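Cost accounting class visit, Ostard plant, notes

Got back late, typing this up before I forget. The trip counts toward the managerial section, so if you missed it read this and get the handout off the course page.

Started in the front office. Coffee, name tags, long wait. Then the plant controller gave us the overview: Ostard builds door hardware for two big customers, Jivow and Cuesta. Standard costing, standards reset every January. Jivow orders in lots of 600, Cuesta wants 100 at a time and wants them fast.
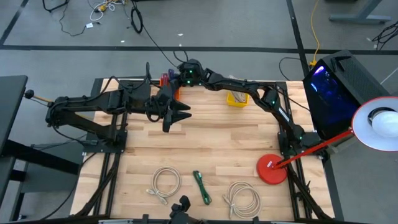

So setup cost is the whole story. Same setup either way, spread over 600 units or 100. Until last year they put overhead on by labor hours and Cuesta looked like the better customer. Moved setups to their own cost pool and the margin mostly vanished. Straight out of chapter five, but nicer hearing it from someone who had to tell the sales team. 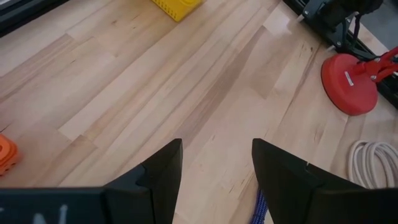
Posted by the class notetaker, March 2021

Next the variance board. Big sheet on the wall by the supervisor's desk, updated each shift. Material price, material usage, labor rate, labor efficency. They only chase a variance if it's over $713. I asked why 713. Apparently it came from a formula in an old spreadsheet and it stuck. 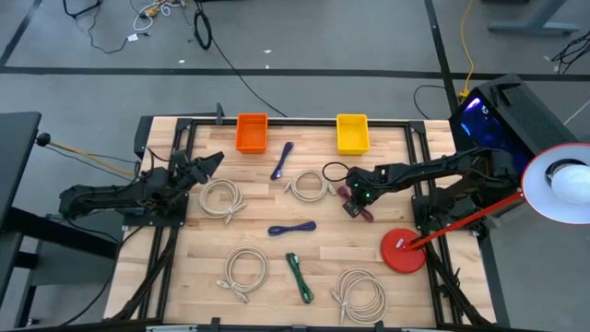

Scrap goes to its own account, not buried in overhead. Good. Rework does get buried, which the controller admitted was a weak spot. Somebody asked about the write-off on the Nerkden line (discontinued) and we got a short answer. Fair enough.

Inventory: cycle counts, no full shutdown count any more. Auditors fine with it so far.

Things to look up before the quiz:

Normal vs abnormal scrap

Setup as a batch level cost, and why labor hours hide it

Who owns a price variance when purchasing buys cheap and usage goes up

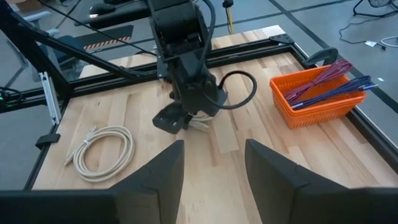 What to hand in

Two pages, one variance, one recomended change. Use the handout numbers. Show the cost per unit both ways, labor hours and setup pool, for both customers. Bring a printed copy to class.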